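Folding cargo trousers so they stay folded??
Posted by Dayana Arriaga, 1/4/25

My son lives in cargos, the elasticated sort with a drawstring. Every time I fold them the pockets bulge and the pile slides over in the drawer. Drawer is 40 cm wide, if that matters. Anyone got a method that isn't ironing?

Cirilo Bautista
Just roll them. Done.

Rocío Zepeda
Rolling's fine but they come undone in ours. What I do — lay them out flat on the bed, long ways. Empty the pockets first (learnt that teh hard way, biro). Smooth the flaps down with your hand, one leg over the other, tuck the string inside the waist. Then fold from the cuffs up to the waistband, thirds not halves. Heavy ones at the bottom of the pile.
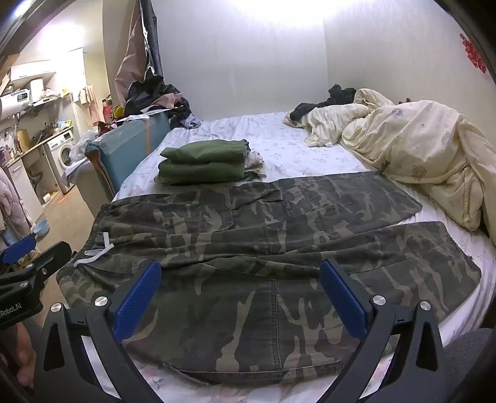 Camo pair laid out, string not tucked in yet. Folded green stuff behind.

Ming-te Chu
What Rocío said, but I stand mine upright in the drawer, like files. Pockets facing in. Doesnt slide then. Hang them if youve got the room — I havent.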